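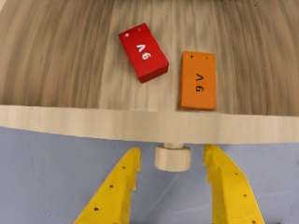 Figure 1. Drawer task in simulation, gripper fingers either side of the knob, two 9 V blocks in the drawer.

Progress report to the Clunel fund, period ending 31st August
Project: Test practice for household manipulation in simulation
Prepared by: Gudrun Brinkmann, Prulari

1. Status

Work package 2 (written test rules) is complete in draft. Work package 3 (trial of the rules on the drawer task) is under way. Work package 4 has not started and depends on the review at Zasstead.

2. Work done

The rule set now covers start conditions, contact limits, scoring and record keeping. The main changes from the March draft are as follows.

Start conditions. The pose of every loose object in the drawer is drawn from a seeded list and logged before the arm moves. The earlier draft let the operator reset objects by eye in the viewer, and two operators could not reproduce each other's runs. Objects may be placed at any angle, including close to the front panel.

Contact. A grasp on a knob counts only when both fingers are in contact with it at the same time. Pushing the panel with one fingertip is recorded as a fault, even if the drawer moves.

Objects that stand for batteries. The rules treat these as batteries throughout. Terminals must not be brought together, and a dropped block ends the run. Some reviewers thought this excessive for a rendered object. We have kept it, as the same rules will be used on hardware.

Scoring. Partial credit has been removed. A run is a pass, a fail or void, and void runs are reported in the total.

3. Trial results

The drawer task was run 285 times under the draft rules. Of these, 15 were declared void, all from one fault in the logging of start poses, now fixed. Pass rates are not given in this report. They will be released with the full run list so that they can be checked.

Marking a run by hand takes too long. Two people mark each run separately and disagreements go to a third. Most disagreements concerned the contact rule — specifically, whether a brief loss of contact on one finger should end the grasp. The next draft will set a time limit for this.

4. Issues

The Hoshino viewer does not save camera position with the run record. Markers have been working from different views of the same run. A fixed view has been agreed and will be written into the rules.

Wood textures on the drawer appear stretched at the sides. This has no bearing on contact scoring but may matter for vision tests, and it has been noted in the limits section of the draft.

5. Next period

Revise the contact rule and reissue the draft to reviewers. Run a further 50 trials with the fixed view. Send the rules to Zasstead for comment; the organisation has asked for 72 hours' notice before any shared session.

No change to budget or staffing is requested.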